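The Arm That Would Not Let Go

The fault log at Fomer runs to 3517 entries, and most of them are dull. Entry 3517 is the one people in the office still bring up at lunch.

Fomer, a small outfit in Irnska, teaches robot arms to tidy up after people. In February it began testing Nuvier, its newest control software, on the hardest thing it could find: a table with stuff on it.

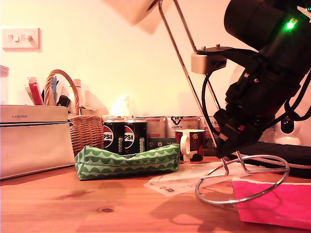 The software was supposed to notice when the gripper met resistance, and stop. For 13 days it did. On day 14 it met resistance and took this as encouragement. The motor kept squeezing, the current climbed, and the stop command sat politely in a queue behind 16 status messages, all of them reporting that things were fine.

Somebody pulled the plug. The plug, I was told with some pride, worked perfectly. 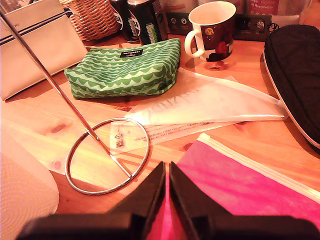 What the log said

The cause was a priority setting, one line long. Stop commands had been given the same rank as routine chatter, so on a busy day they waited their turn.
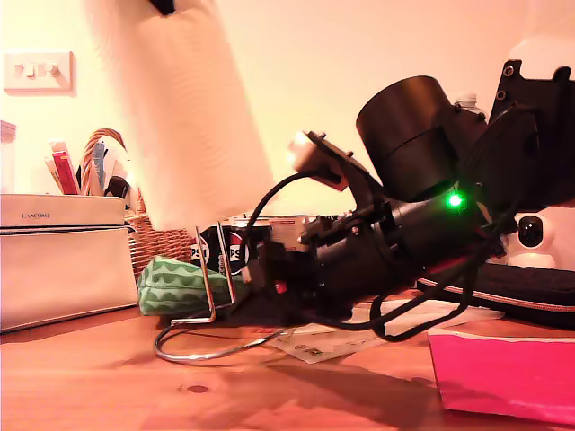
A rival firm, Bhatia, would have caught it with a hardware cutoff, as Bhatia's sales people are happy to mention. Fomer now has one too – a fat red button, within reach of the operator.
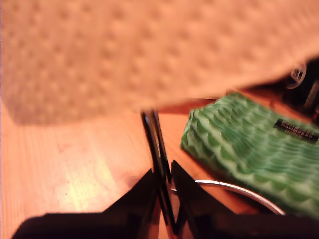 Soft goods remain the sore point. A metal stand either moves or it doesn't, but cloth gives, and a sensor can mistake giving for success. With a bumpy peach cloth hanging over the fingertips, there isn't much hard surface to push back. The fix went out on 21 June 2021, and the log has since moved on to a squeaky bearing.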